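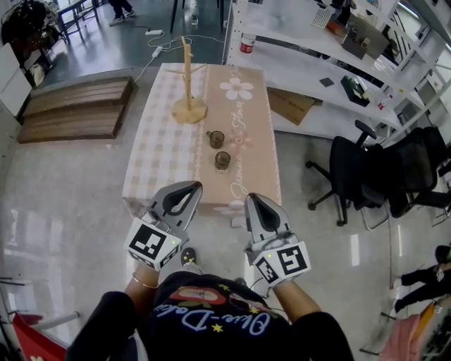
Questions people ask us about the hand-held grippers

What are you building?
A pair of grippers you hold in your own hands, one left and one right, so that you can do a small household job with them and later have a robot arm learn from how you did it. We call the pair Grutent, a name Radwa Tazi came up with during a very long print and which we have all grown fond of. The arm itself is still in pieces on Karim's bench, and we'll write about it when there is more to say!

Why start with cups and a mug tree?
We wanted a job anybody who visits the workshop would understand straight away. Hanging a cup on a hook sounds like nothing at all until you try it with two plastic fingers, and then you find yourself tilting your head and holding your breath like everybody else. The brown glass cups are small and see-through, so they make you work for it (please bring a spare or two if you plan to practice at home).

What are the black and white patterns for?
They are markers. The camera finds them and works out where each gripper is and which way it's turned. Every block has its own pattern, so the software can tell left from right. Try to keep your sleeves and hair away from them, and don't wipe them with anything stronger than a soft cloth. Sanaa Abdelaziz learned that one for all of us back in August.

Do I need a plain table?
No, and we'd gently talk you out of it. Our flowered tablecloth stays on. A kitchen table at home has a cloth and crumbs and somebody's mail on it, and we would like the arm to cope with that sort of thing from the beginning.

How much practice does it take?
Most people are comfortable after 14 tries or so much as a single cup of tea's worth of patience, whichever comes first. So far we've saved 1,582 recordings, good and bad together, and we keep the bad ones in a folder of their own.

Can I print my own pair?
Yes, please do! Ask Abdelghani Ouazzani for the files. You'll want to print the jaws slowly and let them cool on the bed before you pull them off. If they rub when you squeeze, sand the inside edge a little and try again before you reprint.

When can I come by?
Our next open day at the Lorovport workshop is Saturday, 13th February. There are 4 places at the table, so write to Karim Younis first if you'd like a turn.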